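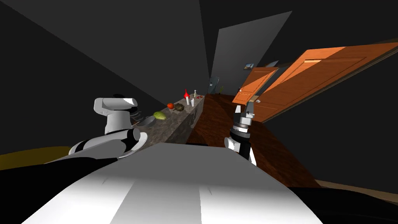
Pickled Onions, Low Salt, Second Attempt

May 2018

The first batch went soft. I wrote down what I did at the time, so the causes are easy to list: the onions were sliced too thin, the brine went on at a full boil, and I left the jars on the counter until the next morning. The second batch changed all of those and came out well enough to write up.

I use red onions for this. White onions work and taste sharper, but they turn a dull beige after a week and my family stops eating them. Sweet onions contain more water and give a limp result. If red is all you can get, which is my situation for most of the year, you are fine.

Equipment

A kitchen scale that reads in grams. A stainless steel or enameled saucepan. Do not use bare aluminum with vinegar. Glass jars with lids that are coated on the inside. A mandoline is optional, and I have stopped using mine for onions, for reasons covered under slicing.

A wide-mouth funnel helps. I borrowed one from Floor Cuypers two years ago and have not given it back. She has not asked.

Weights

I work in proportions of vinegar and water and then scale up. The base unit is 200 grams of 5 percent vinegar and 100 grams of water. To that I add 3 grams of salt and 12 grams of sugar. One unit covers one medium onion, packed firmly, in a pint jar with a little headspace left over.

The salt is low compared with most published recipes. For a refrigerator pickle the acid is what matters for keeping, and the salt is there for flavor. I tried the same brine with double the salt and could not taste the onion. If you plan to can these for shelf storage, none of this applies. Use a tested canning recipe and follow it exactly.

Sugar can go down to 6 grams before the brine starts to taste thin. At zero it is harsh for the first few days and then levels out. Honey dissolves without trouble but clouds the liquid slightly. Brown sugar makes the whole jar taste like barbecue sauce, and I would leave it alone.

Vinegar

I tested plain white, cider, rice, and red wine vinegar, one jar each, same onion, same day.

White vinegar gave the brightest color and the least interesting taste. It is the right choice if the onions are going on something heavily seasoned.

Cider vinegar was the best all-around. It has a little fruit in it and the pink still comes through.

Rice vinegar is often sold at a lower acidity, 4 or 4.3 percent, so check the label. I left out the water for that jar to make up some of the difference. The onions were mild and slightly sweet. Good on cold noodles, and gone by the third day.

Red wine vinegar turned everything a dark purple. The flavor was fine with beef and too strong for eggs.

Cosimo Pellegrini left a comment on the earlier post recommending half cider and half white. I have since made it that way twice. It costs less and I can't tell it from straight cider after the second day, so that is now my default.

Slicing

Cut the onion in half through the root, peel it, and trim off both ends. Then slice from pole to pole, following the lines you can see on the surface. Slices cut this way hold together. Slices cut across the onion give you half rings, which look better on a sandwich but soften faster.

Aim for an eighth of an inch. My mandoline has a thin setting and a thick setting with nothing in between. The thin one produces the limp onions of batch one. The thick one makes something closer to a salad. A sharp knife gets you the middle, and one onion takes a couple of minutes.

Some people soak the slices in ice water first. I ran one jar with a ten-minute soak and one without. The soaked jar was milder on day one. By day four they matched. If you are serving the same day, soak. Drain them well afterward, or the extra water dilutes the brine.

Brine temperature

This was the real problem the first time. Boiling brine cooks the outside of a thin slice almost on contact. Cold brine leaves everything crisp but takes several days to get into the onion, and the color stays patchy.

What I do now is heat the brine until the sugar and salt have dissolved and a little steam is coming off, then take it off the burner and wait. I pour at 160 degrees Fahrenheit. At 180 the texture was acceptable. At 140 it was also acceptable but the jar needed another day in the refrigerator. Without a thermometer, let the pan sit off the heat for five minutes or so after the crystals disappear. A wider pan cools faster, so that number will move.

Warm the jars under the hot tap before pouring. I cracked one in March by skipping this and lost the onions along with it, as glass in the jar means the whole thing goes in the trash.

Packing and filling

Put the spices in first. If they go in last they float, and you get a mouthful of peppercorn with the first forkful.

Pack the onions in by handfuls, pressing with the back of a spoon. They will shrink. A jar that looks full when you start will be three-quarters full by the next morning, and it is reasonable to push more in than seems right.

Pour the brine to cover. Run a chopstick down the inside of the glass to let the air out, then top up. Anything sticking out above the liquid will go brown at the tips. It is harmless in the short term but looks bad, and I push it back under.

Leave the jar open until it stops feeling hot, no more than an hour, then put the lid on and refrigerate.

Spices

Per pint jar, the version I make most often:

Black peppercorns, half a teaspoon
Coriander seed, a quarter teaspoon
One small bay leaf
One clove of garlic, peeled and left whole

Garlic sometimes turns blue or green in vinegar. It is a reaction between compounds in the garlic and the acid, and it is safe to eat. I mention it as Manuela Grasso threw out a full jar over this and wrote to me afterward.

Mustard seed swells and gets pleasant to chew after a week. Whole allspice is strong, and one berry is enough. Dried chili keeps getting hotter as the jar sits, so go lighter than you think on the first try. Fresh dill was a disappointment. It turned gray and tasted of very little, and dill seed did the job better.

Doğukan Gündoğdu puts a pinch of sumac in his, stirred in when serving so that it keeps its flavor. I have copied that for grilled meat. In the brine itself it leaves a sandy layer at the bottom.

Timing

Two hours: edible, still tastes raw in the center.
Overnight: good.
Day three: best texture, in my opinion.
Day seven: best flavor, slightly softer.
Two weeks: still fine, noticeably softer. I chop these into potato salad.

I throw out whatever is left at three weeks. I have seen longer times given. If there is mold, a slimy feel, or a smell that isn't vinegar and onion, it goes out earlier. Use a clean fork every time and the jar will last better.

Using the brine again

I reused one brine for a second onion and would not do it a third time. The onion gives up water, so the acid is weaker than when you started. The second jar tasted flat and I ate it within four days. A better use is salad dressing: two spoons of the brine, three of oil, a bit of mustard. It also works in place of lemon juice in tuna salad.

Questions from the last post

Fuseini Kyei asked about shallots. Same weights, same method. Cut them a little thicker. They pack tighter, so a pint takes more of them than you would expect, and the price per jar is hard to defend unless you grow them.

On kosher salt versus table salt: by weight there is no difference in saltiness. By the spoon there is a large one, and it also varies between brands. Iodized table salt can make the brine slightly cloudy. I weigh it and use whichever box is open.

On leaving out the sugar for diet reasons: fine, see above. Give it an extra three days before you judge it.

Next I want to run carrots through the same brine. They are denser and will probably need a hotter pour, so I am starting at 180 and cutting them into thin sticks. One jar is in the refrigerator now, with the temperature written on the lid.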